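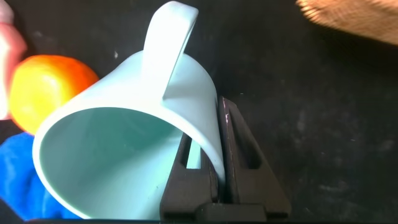 Hurnholm open day, anyone else go?

marlow_bench
Finally made it up to the Hurnholm open day on Sunday after missing it I don't know how many years running, and I wanted to write it up while it's fresh. I took my daughter, who is 6 and was promised robots, and we ended up at the Taltero tables for most of the afternoon. Two arms, a pair of baskets, and a very patient young woman answering every question my kid could come up with (there were plenty). She let us hang around long after the other families had drifted off to the food trucks, which I thought was awfully kind. I'm 68 and I still remember when the big orange welding arms at my old plant lived behind a fence and you didn't get within shouting distance.

gantry_gus
I was there in the morning! Glad somebody else enjoyed it. My feeling was a bit more mixed, I'm afraid. We stood through a good long stretch of it and it was slow, slow, slow. The Vurkance folks across the aisle were palletizing at a real clip and drew a much bigger crowd.

marlow_bench
Well sure, but the Vurkance cell moves the same box all day long. Household stuff is a different animal. The Taltero baskets were a proper jumble, with cups tipped every which way, a pink pan with a long handle and a blue towel crumpled up in the middle of it all. The other basket had something fruit-like and a drink can in it. My daughter said it looked like our dish rack, and I couldn't argue with her. Picking a cup up by the wall, one finger inside and one outside, is how I'd do it too if I had only two fingers to work with.

pell_and_sons
Gus is right about the speed, though. I saw the same kind of demo at Saavedra in 2014 and people were saying then it was a few years off.

gantry_gus
Thank you. That's all I meant, no knock on the people running it. 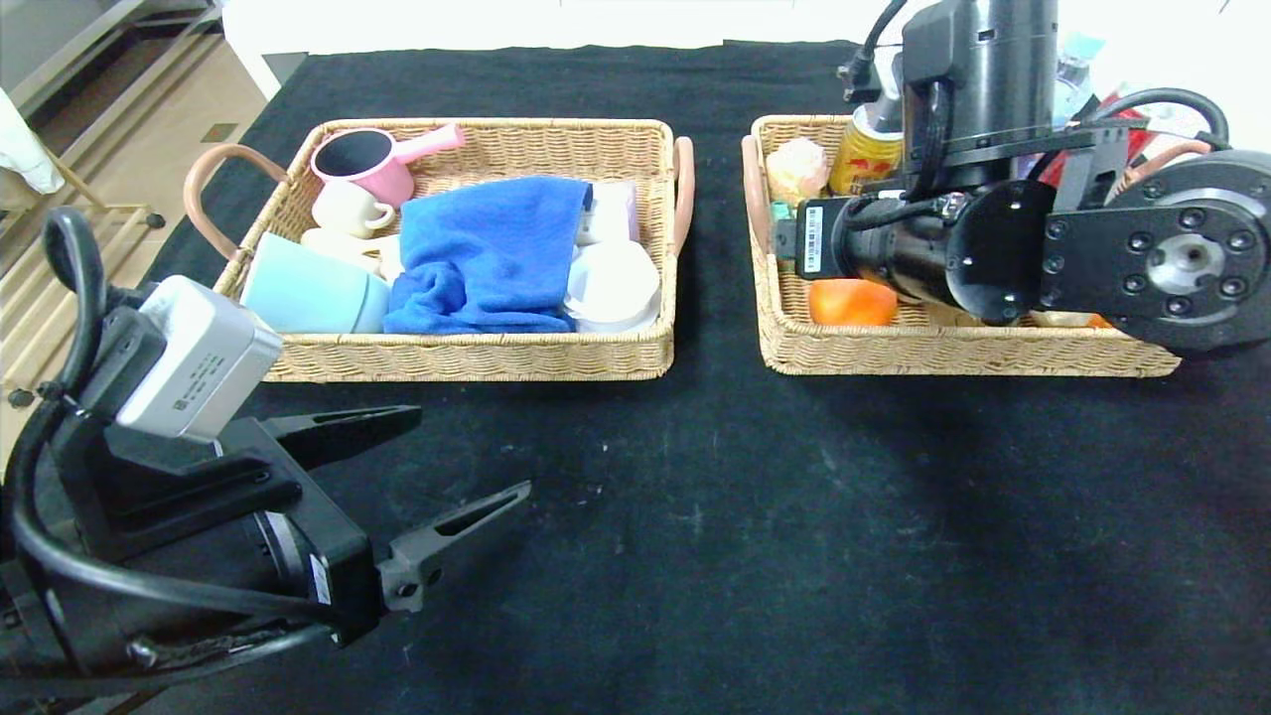 marlow_bench
Pell, I'd forgotten about Saavedra! I was at that one too, and my memory is that everything there was laid out in neat rows and bolted to a fixture. That's the part that has changed for me. A soft towel in the same basket as a bowl and some mugs would have been out of the question. And did you get a look at the cabling? Big loops of it on both arms. I'd want that tidied up before it came anywhere near my kitchen.

pell_and_sons
Fair point on the towel. I'll give you that one. Cables need slack at the joints, so I wouldn't hold it against them.

tinsnip2000
Was parking still as bad as last time? Thinking of bringing my scout troop next year.

marlow_bench
Park at the church and walk over, it's ten minutes and there's shade the whole way. And bring water for the kids, the line for lemonade was something else.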